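## Section 4: Setting Your Expectations, Then Your First Practice Chores

Before you start, a friendly word from all of us on the Lorndale guide team. People ask whether the arm can do the housework yet, and our answer is "a little of it, slowly, with you nearby." The Mavico practice house lets you find out which little of it, with no real dishes at stake!

1. Open the practice house and load the chore called **Small Object, Open Fingers**.
2. Press **Approach** and let the arm settle. Wait until the white rounded piece is between the fingers before you touch anything else.
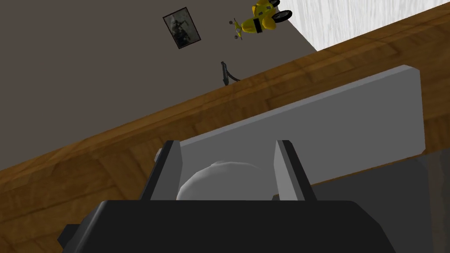 *Fig. 4-1. Fingers open, white piece between them.*

3. Press **Close** once. If the grip slips, go back to step 2 and try again (Aarti Kanaujia, who wrote this chore, allows herself 9 tries, so please don't be hard on yourself).

**Note:** The wrist view tilts as the wrist turns, and the room tilts with it. Give your eyes a minute or two to get used to that.

4. Load **Framed Panel, Wide Reach**. Panes and thin crossbars are a much harder job than a single small piece, and we would sooner you knew that going in. Set the speed to 19 and keep the fingers wide apart while you look for a good angle.

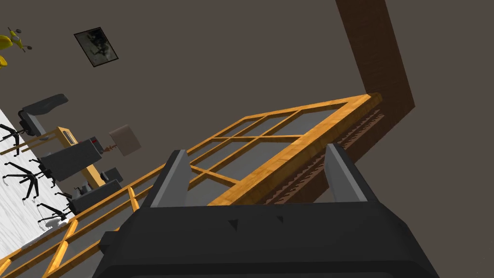 A thick outer edge is the kindest place to begin, and you can work toward the narrower bars once you feel steady. In our March trials the arm finished 8 panel runs out of 60, and Vikas Shukla still thinks that was a good month.

**Caution:** Never aim a closing grip at a pane. Glass is treated as breakable here, and the run will stop.

5. Bring the arm in slowly from the near side, check the space between the fingers, and press **Hold** whenever you'd like to stop and think.

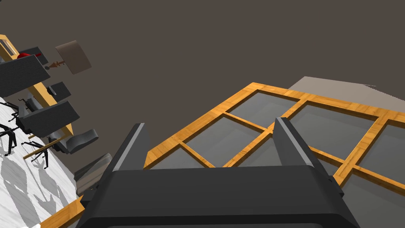

6. Press **Save Run**, type a short note on how it went, and return the arm to **Rest** before you go on to Section 5.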